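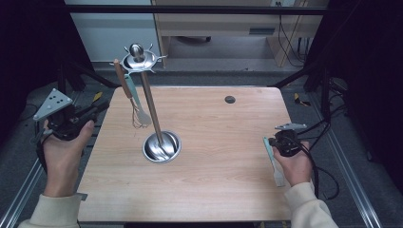
Utensil stand task, spatula in the right gripper, whisk and the other spatula on the hooks.

Hand-held demos: policy reaches the hook but misses the hanging hole

Sabina Fakir
I'm recording demonstrations with a pair of hand-held grippers, marker plate on each, for hanging utensils on a rotating stand. So far I have 218 episodes, all by one person. The trained policy picks up the spatula fine and gets to the right hook, then stops short or pushes the handle past it. Replay of the raw tracks on the arms shows the same error in maybe half the episodes, so I don't think it's only the network. Offset is worst on the right side. Would recording over teleop fix this, or should I just collect more? Someone told me 1,000 is the minimum for anything with a hook.

Halvard Magnusson
If replay is off, more data won't help. Sort that out first.

Check the transform from marker plate to fingertip. We had a plate on a Plindetti mount that had been taken off in August and put back 2 degrees out. Near the plate you can't see it. At the far end of a long spatula it is enough to miss a hook. Clamp a pin in the jaws, touch one fixed point from several wrist angles, and see how far the computed tip wanders. Do it for both grippers separately.

Also check time sync between the jaw width signal and the pose track. A late jaw signal makes the arm let go after it has begun to back out, and the handle gets dragged.

Teleop avoids the plate problem but it is slow, and our people had poor depth sense at the hook. I'd stay with the hand-helds.

Anwara Gazi
use teleop, hand-held never worked for me

Lai-ching Lui
Agree with Halvard on the pin test. Two additions.

Does the hub turn freely? If the left gripper steadies the stand in some episodes and not in others, the policy sees two different tasks. Pick one and write it down for whoever records.

Pause briefly before the handle goes onto the hook. I re-recorded 36 episodes that way on a similar rack and the approach got much more even. Trim any longer stops, or the arm will learn to wait there.

Edited 2026-10-29: fixed the order of the steps.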